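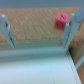
Looking after the gripper on a small pick cell

If you've just inherited one of our little Plillton arms, welcome, and please don't be scared of it! The arm itself asks for very little. It's the gripper that wants your attention, and most of the calls I get about dropped blocks or crooked grabs end with me cleaning two fingertips and tightening a screw. Set aside an easy half hour, make yourself a coffee, and go slowly the first time.

You'll need a lint-free cloth, a little isopropyl alcohol, the hex key that came with the arm, a flashlight, and one of the toy cubes you normally pick.

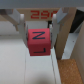

Evangelia Dimitriou
Cell technician, Nistside
October 23, 2025

A good hold looks like that one: the cube sits between the two fingers, with a finger on each side, and the top face is in plain view so you can read the letter on it. Keep that in mind as what you're aiming for when you get to the test at the end.

Power down first

Park the arm at a comfortable height with the fingers open, then stop the program and switch off the supply. Keep a hand under the wrist as you do it, as some of these arms sink a little when the motors let go (mine certainly does). Unplug the gripper before you put your fingers anywhere near it.

Clean the fingers

Dampen the cloth, don't soak it, and wipe the inner side of each finger from the top down to the tip. Dust and skin oil build up there faster than you'd think. Let everything air dry for a few minutes. If a pad is peeling or has a shiny patch worn into it, change the pads on both fingers together. A new pad across from an old one will tug the block sideways, and you'll spend your whole afternoon chasing it.

Check the screws

Try each finger with a gentle wiggle. There should be hardly any play at the tip. Snug the screws with the short end of the hex key and stop as soon as you feel them seat. The fingers are plastic and they do strip, ask me how I know!

While you're in there, follow the camera cable along the wrist and make sure it has enough slack for a full turn. Wipe the lens with a dry corner of the cloth.

Set the center again

Plug the gripper back in, power up, and run the homing routine with nothing between the fingers. Then place a cube on the table and close on it at the slowest speed you have. Both fingers should touch at the same moment. If one gets there first and pushes the cube along, shift the center offset a tiny bit toward that finger and try again. I rarely need more than three tries.

Lift, hold for 28 seconds, and watch for slipping. When that goes well, do the same with the cube turned to another face, then let the normal program run.

Our cell gets this treatment after every 600 picks. Gil-soo Yang let his go to 3093 once and got away with it, but please don't copy him. Write the pick count in the log when you're done.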